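From the Stiser workroom

Hello again from the back corridor! Keabetswe Chauke asked me for a few lines on what our little group has been up to since April, and the short version is: collecting examples, throwing half of them out, and collecting more.

We finished the second batch for the Shabalala set last week. It has 595 runs in it, all done in simulation, and after checking we kept 511. I did a good share of the checking myself (with a lot of tea) and I still can't decide whether it's the dullest part of the job or my favorite. You watch a run, you mark where the reaching starts, you mark where it ends, and you say keep or drop. Then you do it again. Keabetswe is much faster than I am and a lot stricter – if the arms wander around before getting to the point, out it goes.

The big change this time is that we shuffle the room between runs. Wall color, what's on the table, what's hanging up, and how far the view is tipped. The first batch all had the same plain room and the model we trained on it got very attached to that room. Move the table a little and it went to pieces!

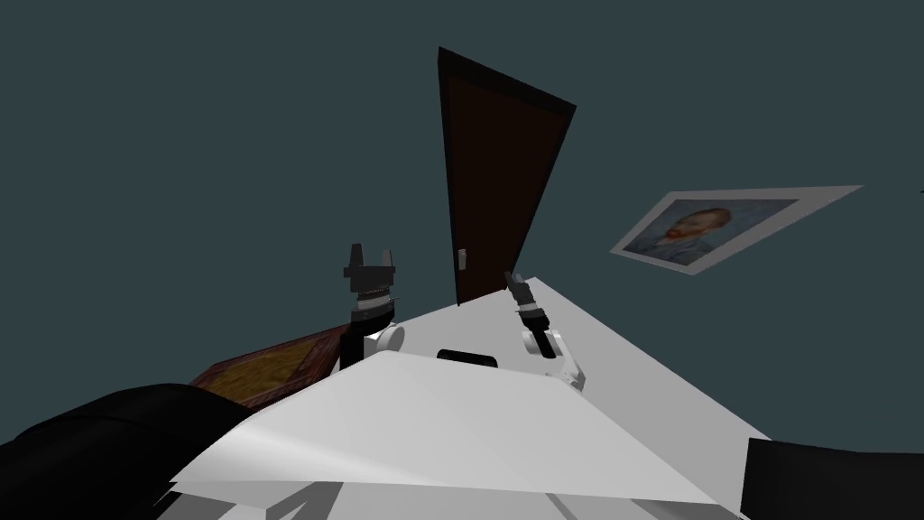

One of the tilted views, both arms over the white table. The portrait on the wall is my favorite of the decorations.

The tilted ones take some getting used to. I had to stop after 40 of them on my first afternoon and go look at something level for a while. They're slower to mark too, and I kept wanting to lean over in my chair. Borel, our playback tool, now lets you step back a moment at a time, so at least a missed start doesn't mean watching the whole thing again.

Next up is the Clendthorpe batch, with more small things on the table and a few new rooms. We'd like 48 people-driven runs of each task before we let the software make variations of its own, and we're short on drivers. If you've got a free hour and don't mind a headset, come find me – left-handers very welcome, we have hardly any. I'll put the kettle on.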